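Galldale Controls Group
Switch sorting cell: software review, minutes

Date: October 28, 2026
Chair: Precious Panganiban
Minutes: Reda El Idrissi
Also present: perception, planning, test bench, one person from Lekel by phone (left after item 3)

1. Last minutes

Accepted with one correction. The old text said the planner "now handles" parts standing on their caps. It should say the planner has a code path for them. Precious asked that we stop writing "handles" in minutes until there is a log to go with it.

2. Training run and the 886 number

Perception reported on the new Malto build. The training set is now 2,722 wrist camera stills, of which 886 were held back for scoring. The score on the held-back set is better than last time. Reda asked how the held-back stills were picked. They were picked at random from the full pile, which means stills from the same pick attempt sit on both sides of the split. Reda said the score is then mostly a measure of how well the model remembers our table. Perception did not fully agree but accepted that the split should be by session.

No score from this build is to go to Lekel until that has been done. The slide that already went out can't be taken back, so the next one will carry a note.

3. Cap color and part pose

Long discussion. The sort rule is simple: yellow caps go in the tray, green caps stay on the table. The color step has given us little trouble. The pose step is another matter. On a part lying on its side, the estimate sometimes comes back turned end for end, with the contact block where the cap should be. The confidence value stays high when this happens, so the check on confidence does nothing.

Lekel asked whether a higher cutoff would fix it. Perception said it would help. Precious asked for one logged case where it had helped, and there wasn't one to hand. Left open.

Planning pointed out that the tray and the yellow caps are close enough in color that the mask can run from one into the other. A different tray was suggested. Reda is against changing the tray first, as we would then not know whether the software got any better. Agreed to keep the yellow tray through December.

4. Grasp planner

The switch to the Räsänen planner was proposed again. The case for it: it plans both fingers as solid shapes, so it should stop asking for grasps that put a fingertip through the tray rim. The case against: we have seen it run only on its own demo data, with boxes. Our parts have a round cap, a narrow collar and a square block, and the good place to hold them depends on which way up they are.

Precious said she would support a trial but not a move. Planning will run the two planners side by side on recorded poses, 25 trials each, no arm motion. Reda noted that 25 is too few to tell two decent planners apart and will only catch a bad one. Accepted on those terms.

5. Retry logic

The report says 4 failed picks last week. The test bench thinks the real count is higher. At present, if the gripper closes on nothing and the second try works, the log shows one good pick and no failure. Planning said this was meant to keep the log readable. Precious said she would take an unreadable log.

Every close of the gripper is to be written as its own line, with the result. The old reports will not be redone, but nobody should quote them.

6. Replay tool

The tool lets you step through a run and see the camera still next to the pose estimate. Two complaints. The overlay is drawn from the pose at the time of the grasp and the still is from the approach, so they don't line up and people have been filing bugs about it. Also it takes about a minute to open a long run. The first is to be fixed. The second can wait — it is annoying but it doesn't mislead anyone.

7. Other business

Request from the test bench to rename the config files so that the date isn't part of the name. Agreed, no discussion.

Someone asked whether the cell could be called ready for a visit by Lekel. Precious said it can be shown, with a person at the stop button and no claims made about rate. Reda asked for his doubt about even that to be recorded.

Actions

Perception: redo the split by session, rescore, send the before and after numbers together.
Perception: pull logged cases of end-for-end poses, with confidence values.
Planning: side-by-side run of current planner and Räsänen, recorded poses only.
Planning: one log line for each gripper close.
Reda: fix the overlay in the replay tool.
Test bench: rename config files.
Precious: wording of the note to Lekel.

Next meeting to be set once the rescored numbers are in.

Attachment to item 3

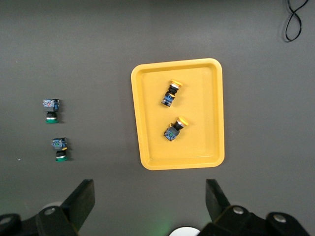 Wrist camera view: yellow-capped switches in the tray, green-capped switches on the table, gripper open.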